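I had never stood that close to a robot before! At the June open day in Brindovside, the Hivari workshop let kids come right up to the safety line, and I got a spot at the front. I went to see two robot arms that are learning to tidy up neckties. Yes, neckties! Like the ones grown-ups wear to weddings.

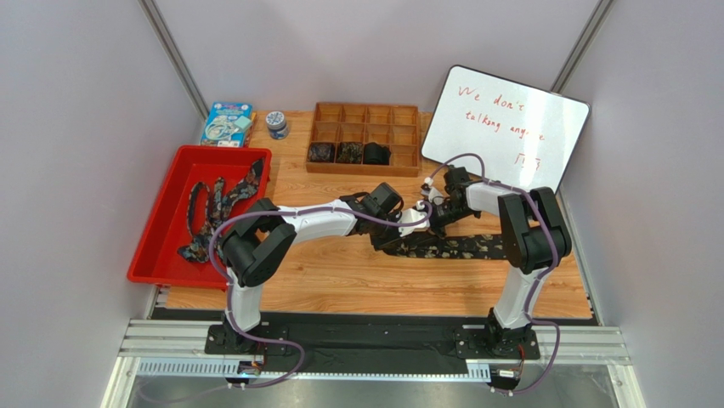 Page last changed: Tue 25 February

So how do you put a tie away? You roll it up and pop it in a little box. Easy for you, but pretty tricky for a robot. A tie is floppy. If you push a toy brick, it slides. If you push a tie, it folds and wiggles and ends up in some new shape, and the robot has to figure out that new shape before it makes a move.

Each arm has a gripper on the end, which works a bit like your thumb and finger (try picking up a sock with only those two). With a pair of arms, one can hold the cloth still while the other one does the folding or rolling. The wooden organizer at the back has 12 little squares, and the rolled ties sit in the front row.

The arms get better by practicing, the same as you do with shoelaces. The Hivari team told us they have done 3,624 practice tries so far. I can't even imagine rolling that many ties! 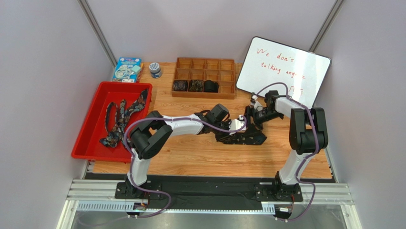
The two grippers close together over the table, with a patterned tie in the red tray.

My favorite part was the joints. Bend your arm and feel your elbow. A robot arm bends at its joints too, and there's a motor inside to do the work your muscles do. Want to try being a robot at home? Put on thick mittens and roll up a scarf with a friend, one hand each. My sister and I needed nine goes.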